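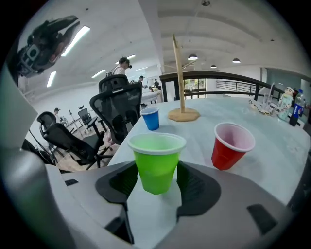

Green cup between the fingers, mug tree farther back on the table.

Walkaround checklist for hand-held gripper demos, cup and mug tree table

4 min read

Last updated: April 9, 2023

I do this list before the first demo of the day and again after lunch, with the grippers in hand for the second half of it. Marks are OK, WATCH or FIX. A FIX means we don't record until it's done. A WATCH means carry on, but I'll be back to bug you about it. My comments are under each item and yes, some of them are long.

FLOOR AND FURNITURE

1. Walking path clear on both sides of the demonstrator – WATCH
Lots of office chairs close to this table. They roll, and you can't see them when you're looking down at a cup with both hands full! Push back any chair you don't need before you pick up the grippers. If you step sideways during a demo and touch one, finish the demo, put the grippers down and move it.

2. Power strip and cables – FIX
The strip is on the floor to the right of where you stand, with black and white cables running off it, and it's my least favorite thing on this whole list. I want it against the wall or under a cable cover. If the cover from the Dradalport room is free, take that one, it's wide enough for the fat plugs. I need to see the floor bare one full step to the right of the demonstrator.

3. Table steady – OK
Lean on each corner. No rocking. Any cloth on it should lie flat with nothing hanging where a shoe could catch.

4. Drinks and personal stuff off the work area – WATCH
Bottles, phones, bags, little figures, all of it. A bottle at the far corner feels harmless until you reach over it with a gripper that's longer than your hand. Caps on, please, and on another table. It helps the recordings too, as the Skurkus notes ask for the same background objects through a whole block.

GRIPPERS

5. Fingers open and close fully, both hands – OK
Squeeze each one 8 times, slowly. I listen for clicking on the way back. The ribbed inner faces should be clean, so run a thumb over them with the fingers open (never while somebody else is holding the trigger, please and thank you).

6. Marker blocks tight – OK
Hold the gripper by the body and try to wiggle the block with two fingers. If it moves at all, that's a FIX, and any demos made since the last check go in the "ask Grultomberg" folder. A loose block means the hand path we record is wrong, and then the arm learns a wrong reach. I'd much rather lose a morning of demos than find that out next to a moving arm.

7. Marker faces clean and uncovered – WATCH
Sleeves are the usual trouble. Roll them up or wear something snug at the wrist. No tape, no sticky notes, no fingers wrapped around the squares.

8. Spare hand parked low – OK
While the right hand works at a cup, keep the left gripper low and out of the way, fingers pointing at the table and away from people. I check this one by standing back and watching a practice run. Two grippers crossing over the mug tree is how pegs get snapped.

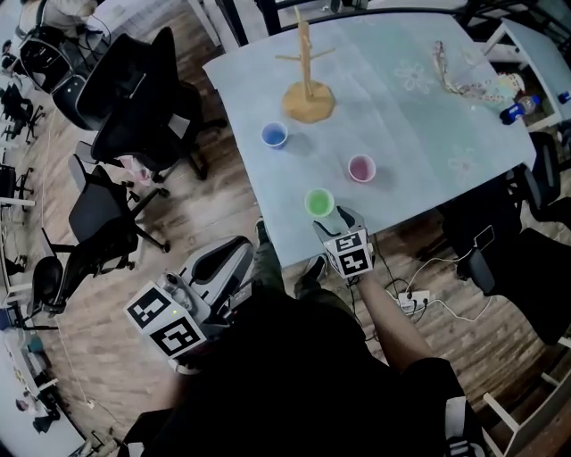

9. Mug tree and cups in good shape – OK
Check the post for wobble and the pegs for splinters. Cups get a quick look around the rim for cracks. A cracked cup goes in the bin even if it's the only one in that color. We can always swap the color in the task sheet, and I've got a bag of spares.

DEMONSTRATOR

10. Standing position – OK
Feet flat, square to the table, close enough that you aren't reaching with your shoulders. If you're up on your toes to get at the tree, pull the tree toward you before the block starts and note the new spot on the sheet.

11. Grip and pace – WATCH
Come in slowly, close gently, lift straight up. People speed up after a few good ones (me too, I can hear it in my own recordings) and that's when a finger clips the rim and the cup goes flying. 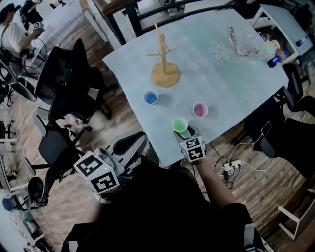 Same goes for the release. Let the fingers open all the way before you back off, even if you're sure the cup is loose. If it tips, leave it lying there, finish the motion and mark the demo as a miss. Don't grab at it with the other gripper.

12. Breaks – WATCH
8 demos, then both grippers down on the table and 60 seconds of shaking your hands out. I know it feels silly. The Hourani block had 39 demos in one go and the wrist complaints came in by dinner, so this one isn't up for debate.

STILL OPEN
Item 2, power strip. Recheck before the next block.
Item 7, sleeves. I'll add a line to the sign-in sheet.
Full list gets another rewrite in June – send me gripes before then.

Contact the Grultomberg demo room | © 2023 Grultomberg | Back to top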